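**Smell of vinegar will not leave the room after I restored an old desk**

Posted by Prurkisard

In May I bought a used writing desk for 37 dollars. It smelled of cigarettes, so I washed all the drawers with white vinegar, as many pages recommend. The cigarettes are now weaker, but the whole room smells like salad. I left the window open for two nights and it did not help. Is it possible that the raw wood inside the drawers drank the vinegar? I would not like to paint it.

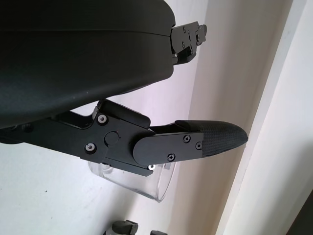
My first idea was to close the inside with shellac, but I have never used it and I am afraid to lock the smell in. The drawers are raw wood without any finish, and the back panel is thin. For the outside I have no worry, it was varnished before. I also have many small screws from the drawer runners, black ones, as small as the handful on that angular bracket, and I wonder if I should wash these also or only wipe them.

Thank you for any advice -- I need the desk before my courses start.

---

Posted by Drondow

Just wait. Vinegar goes away alone.

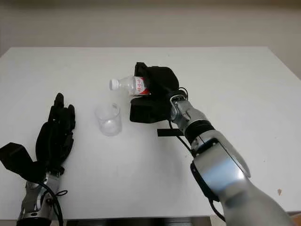
If after one month it still smells, then it is not vinegar, it is the old tobacco mixing with it. Baking soda in a bowl, one in each drawer, change every few days.

---

Posted by Bakhtiari

I had the same trouble with a chest of drawers, so I will write what I did.

Take the drawers fully out and stand them on the short end, with air on all sides. Do not put them back at night. Moving air is more important than warm air, so a small fan is better than a heater, and a heater can also open the glue joints.

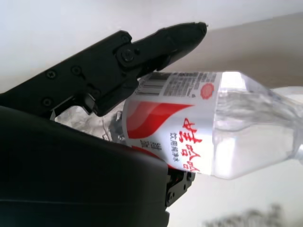 When the wood feels dry and you smell it only with your nose close, sand the inside lightly with 280 paper. Wipe off the dust. Then you can use shellac, the kind without wax. Two thin coats, with some hours between them. It does hold the smell in, and this is exactly what you want for the tobacco, but the wood must be dry first. Do not forget the underside of the desk top -- most people forget it, and smoke goes up. 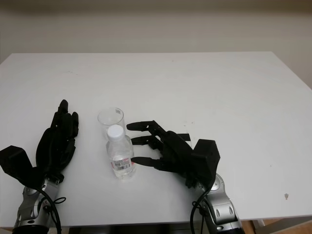 About the screws, wipe them with a cloth and a little dish soap, then dry them the same minute. Vinegar can start rust on them, so if they were wet with it I would not leave them in the bag.

Please try the shellac on the back of one drawer before you do the rest.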